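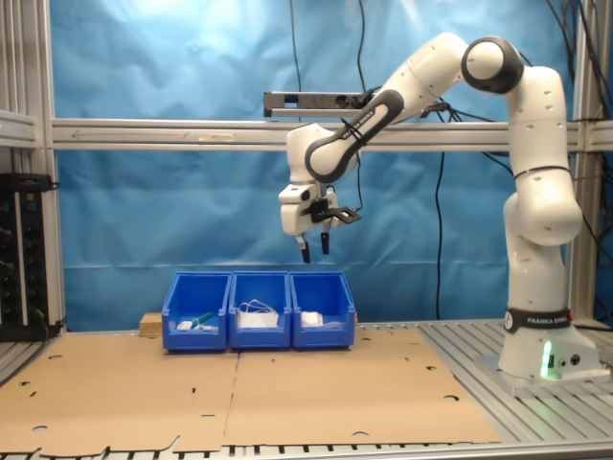

Robot arm over a slatted metal work table.

How to Flatten and Bundle Cardboard for Curbside Pickup
Updated 4/7/24

Bornovdale takes cardboard every other week, and the crew will leave a pile that is loose, wet or too big. Getting it ready takes a few minutes if you do it as boxes come in.

What you need
A utility knife with a fresh blade
Cotton or jute twine
A tape measure
Work gloves

Step 1. Empty the box. Pull out foam, air pillows and plastic bags. Paper padding can go in with the cardboard.

Step 2. Cut the tape. Run the knife along the bottom seam first, then the top. Cut away from your body and keep the blade shallow. You don't have to peel off every strip of tape or the shipping label.

Step 3. Open the glued corner. Most boxes have one side seam held with glue. Push on it from the inside and it usually lets go. If it won't, cut beside it.

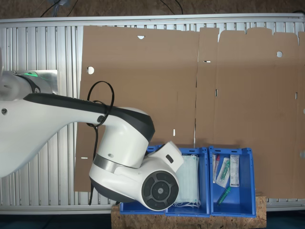
Step 4. Cut down anything large. Appliance boxes need to be no more than 4 feet on the longest side. Score the sheet once, fold it back along the line, then cut through the fold.

Step 5. Stack and tie. Put the biggest pieces on the bottom. Wrap the twine both ways, like a parcel, and finish with a square knot. Don't use wire or plastic strapping — it jams the baler at the Tratlow Road yard.

Step 6. Set it out the night before, under cover if rain is expected. Wet cardboard goes out with the trash.

Greasy pizza boxes and waxed produce boxes are not accepted. Tear off the clean lid of a pizza box and recycle that part.

Missed pickups can be reported at the Tratlow Road office until noon the next day.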